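FOR IMMEDIATE RELEASE

Lotier Opens Cup Return Counter at Gwynne, With Toststead Cups for Every Regular

GWYNNE, July. Lotier, the neighborhood coffee company with 4 shops in and near Gwynne, is opening a cup return counter at its Gwynne shop this month, and we couldn't be happier to finally share it. Customers can now pick up their coffee in a lidded Toststead cup, carry it off for the day and hand it back at the counter whenever they next come by.

The idea grew out of a small trial this past spring. We put 148 Toststead cups behind the bar, told our regulars about them and waited to see what would happen. People took to them right away. Over 8 weeks those cups went out the door 3,414 times, and by the end customers were asking for one before we had a chance to offer!

The cup itself is a simple thing. It's white, with a white lid and a warm-toned band around the lower part where your fingers go. We tried plainer cups first, and people kept grabbing them too high, right up under the lid. The band gives your hand a place to land, and it makes the cups easy to spot when they come back mixed in with everything else.
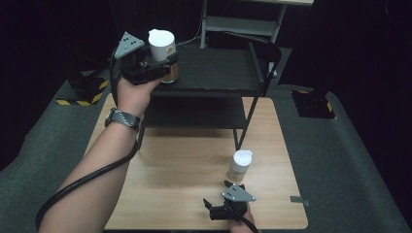 Returning a cup takes a few seconds. Leave the lid on, stand the cup upright on the counter and you're done. There is no app and no card to carry. The deposit is paid with your first drink and stays on the cup until you want it back, so most people will pay it once and forget about it.

Behind the counter, cups and lids are separated, washed and dried on racks made for us by Trondisa, a shelving shop just down the road. The racks hold the lids on edge so that air gets to both sides. Our bar staff asked for that after the first week of the trial, when the lids were stacked flat and came out damp in the middle. It's a small change, and mornings have gone much more smoothly with it.

The counter is open whenever the shop is, from 7 a.m. For now, cups borrowed in Gwynne need to come back to Gwynne. We plan to add counters at our other shops once we've seen how a full summer goes, iced drinks included. (The same cup works for both, although the lid sits a little tighter on a hot drink.)

Paper cups will still be there for anyone who wants one, and you can always bring your own mug from home.

To borrow a cup, ask for a Toststead when you order. Press inquiries can be made in person at the Gwynne shop or by phone during opening hours.

About Lotier

Lotier roasts and serves coffee in Gwynne and the surrounding area. Its shops also sell beans, tea and baked goods.

###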